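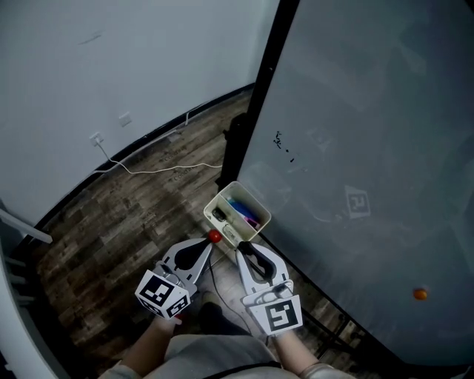

Both grippers just short of the bin, cube on the left one, flat plate on the right.

Build a Pair of Hand-Held Grippers for Teaching Your Robot Arm
September | Posted by the Plandcombe Workshop page

If you've built a small arm and then spent your evenings nudging it through moves with a gamepad, this is the project for you. You make a pair of grippers that you hold in your hands, put marker tags on them, and do the job yourself while a camera on your head records it. Later the software works out where each gripper was and how it moved. It's so much faster than driving the arm, and it's a lot more fun too!

We call our pair the Panura, after the folder the first drawings were saved in. The arm they're meant for is the Vandell, the two-arm bench build from our earlier pages, but you don't need a finished arm to start on this. You can record first and build the rest over the winter.

What you need

- Printed parts: two jaw sets, two handles, one cube mount, one plate mount
- 2 trigger springs, plus a spare or two for when one shoots across the room
- M3 screws and nuts
- Matte paper or matte sticker sheets for the tags
- A head strap and a wide-angle camera
- A computer with the tracking software installed
- A bin, and a few small things to put in it

Step 1. Print the jaws and handles

Lay the jaws flat on the print bed with the cutout facing up. The big opening in each jaw lets the tip bend a little around whatever you grab, and this is the part I love most about the design. Squeeze a ball and you can feel the tip wrap. If yours feels stiff as a ruler, make the walls thinner by one line and print again.

Use the same jaw shape your arm uses. We cheated on our first pair and made the hand version a bit longer, and every recording from that week had to go.

Clean out the hinge holes by hand with a 3 mm drill bit. Don't use a power drill here, it grabs.

Step 2. Assemble the trigger

Hook the spring on the handle first, then on the jaw. Put the hinge screw in and tighten until the jaw stops moving, then back off a quarter turn. Open and close it a bunch of times while you watch TV. It should close smoothly and open all the way without help. A drop of dry lube is fine; grease picks up lint and you'll be scraping it out in a month.

Step 3. Make the tags

Print your marker patterns at full size. Turn off "fit to page" in the print box — I've been caught by that one more than once. Then measure the black square with calipers and write down the real number, as the software wants the size you measured and will happily give you wrong distances if you type in the one you hoped for.

Leave a clean white border around every pattern. Matte stock matters a lot under ceiling lights.

Every tag needs its own ID. Put a sticky note on the underside of each mount with the ID in pencil. When you swap a cube at midnight you'll be glad.

Step 4. Mount them

We run a cube on the left gripper and a flat plate on the right. The cube shows a pattern on more than one side, so you can roll your wrist and the camera still has something to look at. The plate is lighter and quicker to make, but you do have to keep it turned toward your face. If you only want to make one kind, make two cubes.

Screw the mounts down, no tape. A tag that shifts by a hair between sessions will throw off everything you do after it.

Step 5. Strap on the camera and check the view

Put the camera on, look down at your work spot, and hold both grippers out in front of you at the distance you'll really be working. Open the live view. Both tags should be picked up, with the outline drawn around them steady. Now move slowly from side to side. If the outline flickers, add light before you touch any settings.

Set the exposure by hand and keep it short. A blurry tag is no tag.

Step 6. Set up a floor task

You can do this at a bench, but the floor is great for a first try. There's plenty of room and dropped things don't fall far. We put a small white bin against the foot of the whiteboard and use markers and little balls as the things to move. A red ball on a dark floor is about as easy as it gets for checking your recordings by eye, so start there. An orange one is a good second object.

Before you record, walk through the area once and move loose cables to where your feet and elbows won't find them.

Step 7. Record

Start each take with the grippers apart and open. Bring the jaws in from both sides, squeeze, lift, move over the bin, let go. Then back to the start pose and hold still for a breath. That little pause makes cutting the takes apart so much easier.

Go slower than feels natural. Keep your head fairly still and let your hands do the work. Try to use the jaws for everything, including straightening the bin, even though your fingers will want to help.

Our first full set for the Vandell was 336 takes, spread over several evenings. We threw out 17 after watching them back, mostly ones where a tag turned away from the camera. Don't let the big number scare you off! A couple of dozen takes is plenty to find out if your setup is sound, and you should stop there and check before doing more.

Step 8. Check the tracks

Load a take and plot the path of each gripper. You're looking for smooth curves. A sudden jump usually means a tag was misread, and a path that's smooth but the wrong size means you should go back to Step 3 and measure again. If left and right are swapped, look at the sticky notes.

When the paths look right, run one on the arm at quarter speed with nothing in the jaws and your hand on the stop switch. Seeing it copy your own move, little wobble and all, is a real thrill.

The part files and the tag sheet are in the Panura folder on our downloads page. The handles come in two sizes now, and the small one fits most hands better.

Related
Building the Vandell, Part 2: Shoulders and Wiring
Gauthier Bench Clamp: Print Files and Notes
Picking a Camera Strap That Stays Put
Quiet Power Supplies for Small Arms

We use cookies to remember your settings and count visits. By staying on this site you agree to their use. Accept | Change settings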